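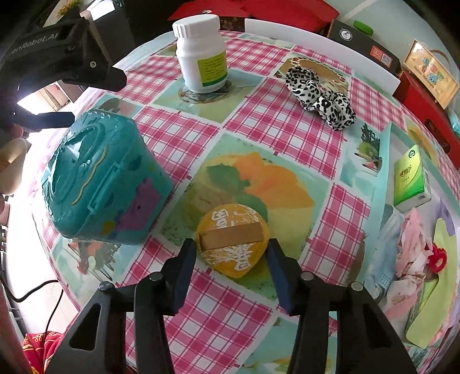

Hand-held grippers at the table, yellow round item in front of the fingers.

Gripper comparison working group
Minutes, September meeting, 2 p.m.

Present: Gülizar Dönmez (chair), İlker Gezer, Gemma Martinelli, Palesa Pretorius
Apologies: Kadir Bayram (sent written comments)
Minutes: Palesa Pretorius

1. Previous minutes
Accepted with one correction. The spare battery order went to Gineck and not to Kaplan.

2. Finger pads
İlker reported on the two sets of pads, the flat ones from Vodau and the ribbed ones from Gukik. He has 39 grasps logged with each on the household items. The ribbed pads slipped less on tissue packets and on the bottle. On round items with a smooth surface he saw no difference worth reporting. Gemma asked if the same person had done both sets. İlker did all of them himself, so operator effect has not been checked. Gülizar wants a second operator before anything goes in the report.

Kadir's comments: the flat pads are quicker to change and he would keep them for bench work whichever set is chosen.

3. Soft items
Gemma has been working on cloth items, socks and face masks in particular. Closing force is set too high for these at present. The fingers pick up the item and whatever is lying under it.
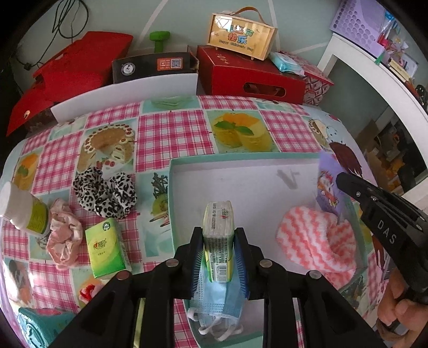
She would like the force limit lowered for the soft group only. İlker would prefer one setting for everything, so that runs can be compared directly. After some discussion it was agreed to try the lower limit on soft items for one round and keep those runs in a separate folder.

4. Two-handed runs
Palesa said the left and right recordings drift apart on longer runs. Anything under 90 seconds has been fine. Kaplan has been asked about a firmware fix and has not replied. Until then, long tasks are to be split in two.

Gemma also raised wrist strain. Operators are now to stop for 7 minutes between blocks.

5. Cameras
The wide lens bends straight lines badly toward the sides. Gülizar asked for the calibration to be redone after every lens change. İlker thought it takes about half an hour per unit. No decision on the narrower lens until Kadir is back.

6. Actions
Second operator for the pad comparison: Gemma
Lower force limit, soft items only: İlker
Chase Kaplan on firmware: Palesa
Quote for narrower lens from Vodau: Kadir
Recalibrate both units: İlker

7. Any other business
The item list is out of date. Palesa will send round a new one and asks for additions by email.

Meeting closed at 3:20 p.m.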